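Storing sauce bottles cap down?
Asked by Innes, August 18, 2024

My partner reckons the tomato ketchup has to live upside down in the fridge door. Ours is the kind with the narrow cap, so it topples every time I grab the milk. Is it worth the bother?
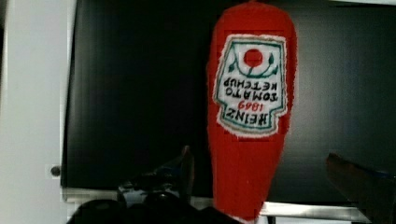
We go through a bottle every 17 days or so (kids!) and I'm over mopping the shelf. Any ideas?

2 answers

Borau
Cap down for the last quarter only, that's my rule. Stand it in an old mug and wedge a tea towel down the side. Mine's been like that since March, no spills. Wipe the cap first or it goes crusty.

Hekolon
just buy the squat ones mate, 5 bucks on special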